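Two Hands, Yellow Fingers: A Chat With One of Our Folding Crew

I should say up front that I'm terrible at folding laundry, so when the club asked me to write up an interview with one of the students on our folding project, I figured I'd at least pick up some tips. (I did not. My sweaters are still a disaster.)

We talked on Thursday, February 8, 2024, over noodles, and I barely got my notebook open before she was off and running. "People hear robotics club and they think we're soldering all night," she told me. "Mostly I pick up clothes!" The project is called Dallen, and the idea is pretty simple. You hold a gripper in each hand, you fold something the way you would at home, and the recordings get used to teach the club's two-armed robot, Kwak, to do the same thing.

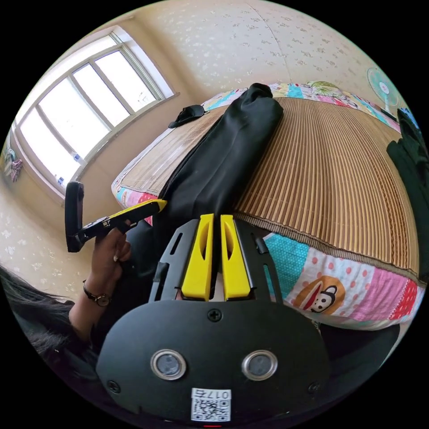

I asked her what the hard part was, expecting something about software, and she said it was her own thumbs. "You want to grab with your whole hand. You've been doing it since you were a baby. Now you've got two flat fingers that open and close, and a T-shirt suddenly feels like a wet fish." She laughed at this for a good while. Her first week she kept dropping sleeves, and she'd mutter at them, and then she'd hear herself muttering when she played the recording back.

The team's goal for the term is 1,217 folds. They were at over 900 when we spoke, and she seemed pretty relaxed about the rest. A good take runs well under a minute, but a bad one can eat up five, mostly with a hood that won't lie flat.
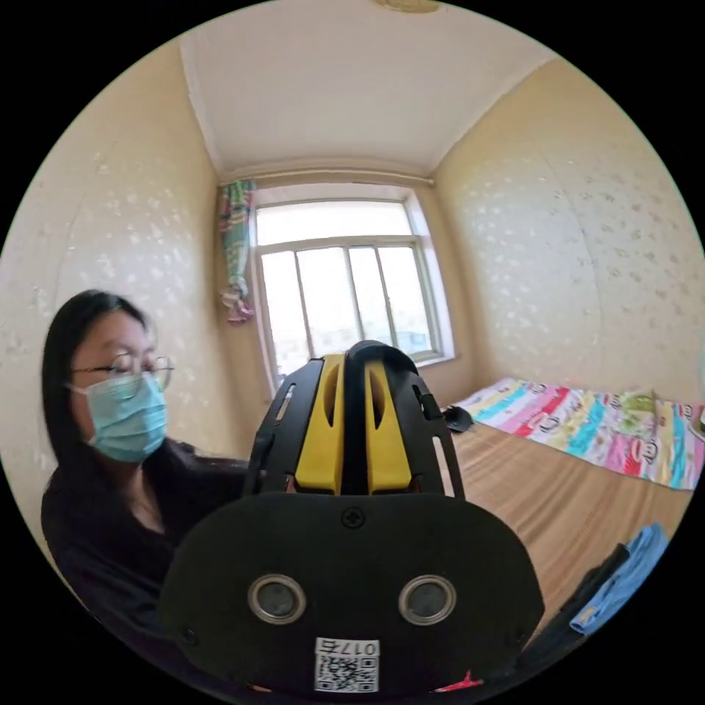 Skidach Robotics Club / Dallen Project Team

So why real bedrooms and not the nice big table in the lab? She had a lot to say about that one. "We started on the table. White top, same lights, same shirt. Kwak got really good at that shirt on that table, and then we put down a striped towel and it just lost its mind." After that the team took the grippers home. Beds are lower, they're softer, and the light changes all afternoon, and she thinks that's great.

She's also picky about clothes, which I enjoyed. Black is her least favorite thing to fold, "because you lose the edges, you're hunting for a seam the whole time," and it's also what she does the most of, because it's what everybody in the club wears.

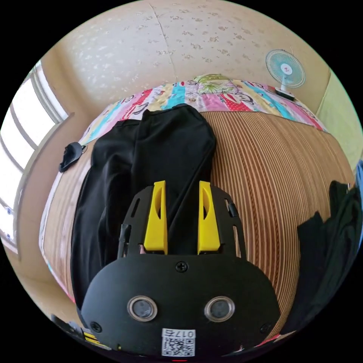
Black clothes on a woven mat, between the gripper's fingers.

I wanted to know if she'd ever gotten into a fight with a teammate over folding. Oh yes. There are 8 of them on the team and apparently everyone was raised differently. Sleeves in first or bottom up first? Do you smooth as you go? They argued for a whole meeting and finally wrote one page of rules, and she still thinks the rule for pants is wrong. "In half the long way, then thirds. I do it their way for the recordings and my way for my own drawer."

Then there's Vullard, the spring competition. Last year the club went with an older version of Kwak and came home with a fold that she described as "a burrito." This time they're entering hooded tops too, and 129 of the folds so far are just for that category. She wants more. 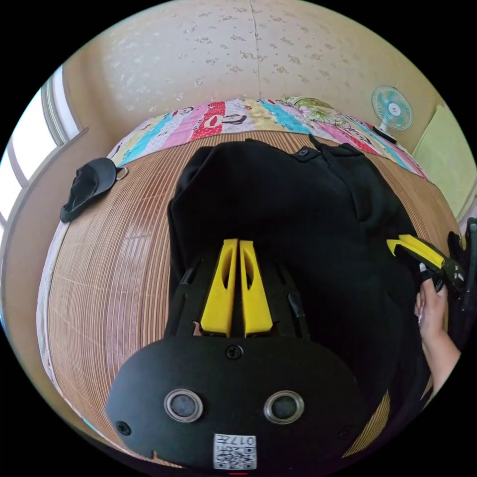
Working on a dark top with two grippers.

"The second hand is what makes it work," she said, putting down her chopsticks to show me with two napkins. "One side holds still, the other one moves, and then you trade. If both of them move at once you get a lump." I tried it with my own napkins and got a lump.

Last thing I asked was what she'd tell a first-year who's thinking of joining. She said to come to a Tuesday build night, bring a hoodie you don't mind seeing folded forty times, and cut your nails first. Then she went back for more noodles, and I had to run for my bus.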